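Search the manual
Enter keyword
Go

Tirine Printable Coloring Pages – Setup Guide
April – by Chowdhury

Section 3: Printing pages from the library

The Tirine library holds 3,859 coloring pages. Printing requires a Dernura account and a connected printer.

1. Sign in and open the Library tab.
2. Select a category, such as Ponies, Castles or Sea Animals.
3. Check the box next to each page to be printed. A single job can hold up to 30 pages. 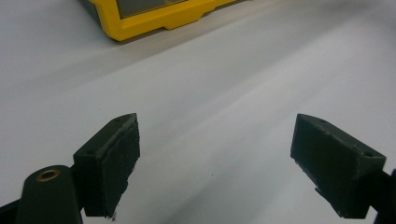
Black grip fingers over a pale tabletop.

4. Select Print Setup. Set the paper size to Letter and the scale to Fit to Page.
5. Set the color mode to Black Only.

Note: Line weight is set per page. For younger children, choose Thick Lines before printing – the setting cannot be changed once the job is sent.

6. Select Print.
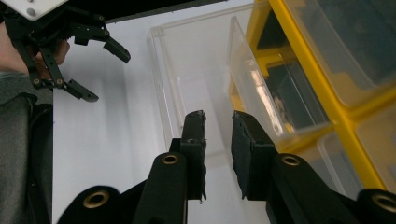 If the outlines print gray, open Print Setup again and turn off Draft Mode. If the bottom line of the border is missing, set the margins to Default and reprint that page only.

Caution: Do not close the Library tab while a job is being sent. Unsent pages are dropped from the list and must be selected again.

Saved lists are kept under Drorkent Folders. Each folder holds up to 4,000 pages.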